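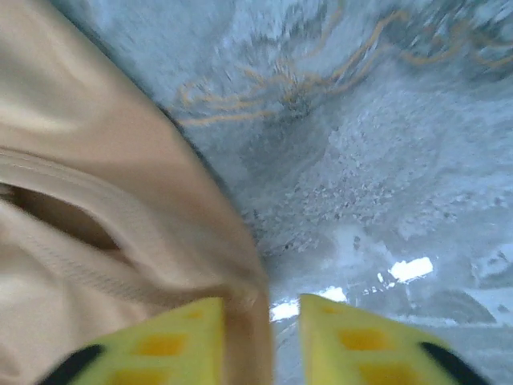 Yellow-green fingers on either side of the cloth edge, the hem band close by on the left.

Wevelik Workroom: Planning Our Folding Cell

Welcome to the gallery page for the folding cell! We're a small garment finishing shop (alterations, pressing, folding and bagging for local makers), and since February we've been working out what it takes to put a robot arm on the folding table. Prapai Kamolrat keeps the budget and I, Jaruwan Ruangrit, keep the wish list, so you can guess which of us writes the longer emails. People from other shops keep asking what to buy first and what can wait. Our notes are under the picture headings, and I've kept the money talk in plain words.

Up at the top: hem work

I love this view because it's so close to the job. Beige fabric, soft creases, a ribbed band with a stitched hem, and a dark gap near it where the layers seem to part. One finger is over the fabric and the other is over the pale surface beside it. If you're pricing a gripper for garments, look at edges like this one before you look at anything else. A flat towel is a friendly thing to fold. A hem with a ridge and an opening next to it asks a lot more, and your test pieces should include plenty of them.

On fingers and pads

The finger faces have a grid of square pads, darker and more orange than the yellow around them. Soft goods people will want to ask any seller the same things we asked: can the fingers be swapped by the person on shift, how long do replacements take to ship, and is a spare set in the quote or on top of it? We put $900 in the plan for spare fingers and small gripper parts for the first year. Prapai wanted it as its own line so it couldn't quietly disappear into "supplies," and I'm so glad we did it that way.

On light

See the bright white patches on the surface, over toward the right finger? Glare belongs in the budget too! We had a line for the arm and a line for the camera and nothing at all for lighting until our second draft. The plan now has $1,330 for lamps, diffusers and a matte table cover, bought together so we can try them as a set. If your shop has big windows, visit the spot you've picked in the morning and again at 4 p.m. before you sign off on a floor plan.

On threads and tidying

Those looping orange-yellow strands across the top look like loose thread or string, and anybody who has worked a finishing table will feel right at home. Thread gets everywhere in our trade. We added a small vacuum and a lint bin to the equipment list, plus a few minutes at the end of each shift for wiping down. The minutes cost more than the vacuum over a year, so put them in the labor column.

What we're comparing

Two quotes are on the desk right now. Clemedum offers the arm, gripper and camera as one package with training at our shop. Zatolel sells the pieces separately and leaves the mounting to us, which Prapai likes on paper and I like a little less, being the one who owns the drill. We've asked both for the same breakdown:

Arm and stand
Gripper, with the price of one spare finger set
Wrist camera and cables
Setup and training hours
Yearly service, with travel charges shown
Delivery to a ground floor door

Khổng, the shop that sends us most of our knitwear, has promised a box of retired samples for trials. Free test garments are a wonderful thing to have. Ask your customers, they may well have a shelf of them!

Our calendar, such as it is

We've set aside 8 weeks for trials before any purchase is final, and another 6 for training once the arm is on the floor. Orders keep going out by hand through all of it, so there's overtime in the plan as well. I'd love to shorten the first stretch. Prapai has the spreadsheet locked.

Planning something similar for your own shop? Send us your list through the contact page, especially if you've found a table cover you like. We're still choosing between gray and dark green, and the swatches are pinned up by the pressing station for anyone who stops in.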